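Humon – Perception and Planning Software for Board-Level Disassembly
Progress report to Whitfield, second reporting period

We use cookies to measure traffic and remember your settings. Accept all | Manage preferences

1. Status

Work packages 1 and 2 are complete. Work package 3 (close-range localization and approach planning) is on schedule. Work package 4 (memory insertion and removal) started in April, one month behind plan. The delay came from a rewrite of the hand-eye calibration tool, which is described below. No change to the budget is requested.

2. Calibration tooling

The old tool solved for the wrist camera offset once per shift and stored the result in a flat file. Drift between solves was not logged. The new version runs a short check before each job and refuses to start if the residual is above the limit set in the job file. It also records the residual with the run, so a bad grasp can be traced to a bad offset without replaying the whole log.

3. Perception

The training set now holds 3,519 labeled wrist views of desktop boards, split by board model so that no model appears in both training and test. The detector outputs 13 classes, among them memory slot, slot latch, socket lever, coin cell and mounting screw. Reflections from bare case metal remain the main source of false screw detections. A polarizing filter was tested on the Zimow cell and reduced them, at the cost of a longer exposure. We have not yet decided whether to keep it.

4. Approach planning

The planner takes the socket and the memory slots as reference features and builds keep-out volumes for cables, capacitors and raised connectors. Thin cables are still the weak point – the depth estimate often places them on the board surface. Until this is fixed, any cable detection is inflated to a fixed height.

With the fingers close to the socket, the gripper body hides the board below it. The planner therefore holds the last full map from standoff height and updates only the visible part during the final descent. 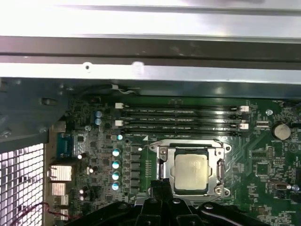 5. Trials

Over 206 approach runs were logged in the period. Of these, 19 ended in a protective stop, mostly from contact with a cable that the map had placed too low. The remaining stops were caused by a timeout in the trajectory server, since patched.

6. Next period

– Replace the fixed cable height with a per-detection estimate
– Port the job file format to the Darkar controller
– Begin latch opening with force limits active
– Deliver the calibration tool and its documentation to Whitfield

Related items
Humon: first progress report
Darkar controller interface, release notes
Zimow cell: safety configuration summary
Labeling guide for wrist camera views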